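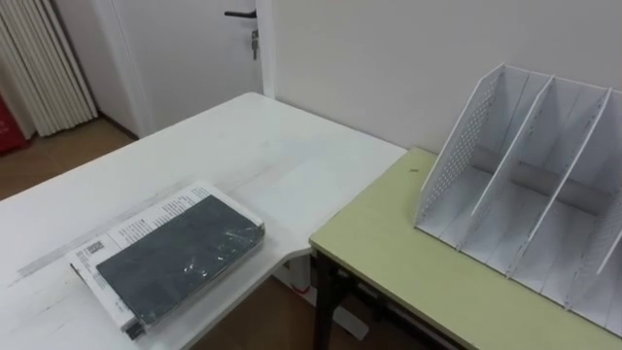

A dark gray cover in clear plastic wrap, with a printed sheet underneath.

Nisbet library drops late fees, wants its books back

2026-01-10

NISBET - No more late fees at the Nisbet town library. Started this week, covers everything on the shelves, kids' books, cookbooks, the lot. Old fines wiped too.

The library had 1126 items listed as overdue when staff ran the numbers last month. Of those, 184 have been out more than a year.

"We would rather have the book than the quarter," said head librarian Davina Niven. "People get embarrassed and then they just stop coming in. That's the part that bugged me."

Fines brought in very little anyway, Niven said, and a good chunk of it went on mailing out reminders.

Not a free-for-all though. Anything kept past 60 days still gets billed at replacement cost, and the bill goes away once the item is back. Borrowers with more than 4 overdue items can't check out new ones untill at least one is returned. Interlibrary loans keep their old rules, those are set by the lending library.

Returns can go in the drop box on Vornuvgate at any hour, or to the front desk. No questions, Niven said. No need to have your card on you either.

Some already heard. Hamish Kinnear brought back a gardening guide he checked out for his mother, 132 weeks late. "Found it behind the dresser when we moved," he said. "I figured they'd want my car for it."

Not everyone is sold. Flora MacLeish, who has been on the waiting list for the same mystery novel since August, said she would of liked to see the fines stay for new releases. "If there's no fee, what's the hurry?"

Niven said wait times will be looked at in the spring and new releases could go to a shorter loan period.

Library is open 10 to 6, closed Sundays and holidays. Questions to the front desk.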